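Opening a Second Restaurant: What I Learned at Luvard
Student project report by Sławomir Stępień
Saturday, March 27, 2021

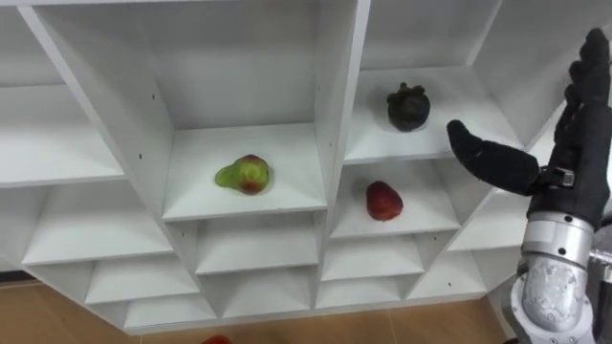

Why I picked this

I've washed up at Luvard since November, so when the chef said she was opening a second place, Piątek, I had my project sorted (and a good excuse to ask nosy questions!). I wanted to know how you run one kitchen while you're building another.

What I did

I sat in on the menu tastings, kept a diary and pestered the staff. The new dining room has 54 seats and Luvard has 36, but the kitchen is smaller, so the menu had to shrink. We tried 41 dishes and I ate a bit of nearly all of them. The smoked trout dumplings were my favourite and they didn't make it, which I'm still cross about.

What I found

Staffing was the hard bit. Two of our best cooks moved over early to train the new lot, and Luvard's Friday service got slow – I timed one main course at 90 minutes from order to table! The chef then cut the Friday menu to six mains and things calmed down a lot.

What I'd change

I only spoke to kitchen people. Next time I'd talk to the waiters as well, they hear all the complaints first. I'd also write up my diary the same night, as I can't read half of February.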